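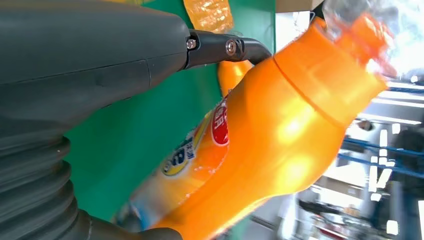
Anayeli Quintero reckons orange plastic should never go in the fridge door, and that squash in particular keeps better at the back of a shelf. I disagree on the door, agree on the shelf.

Short thread on storing bottles, mostly for my own reference.

1. Waisted bottles waste space when stood in rows. The shoulder and base touch, the middle doesn't. Alternate them neck up, neck down only if the cap seals properly.

2. My door rack at Stidcombe is 70 mm deep. Anything wider at the base leans out and catches on closing.

3. Glossy plastic slips when you grip it at the shoulder. Hold it at the waist, other hand under the base.

4. Tilt slowly when pouring from full. Air has to get back in past the liquid, hence the glugging.

5. Labels face front. I had 3 bottles open at once in February through not doing this.

6. Opened date goes on the cap in marker. Pen on the label rubs off within a week.

Shelf heights to follow once I've found the tape measure.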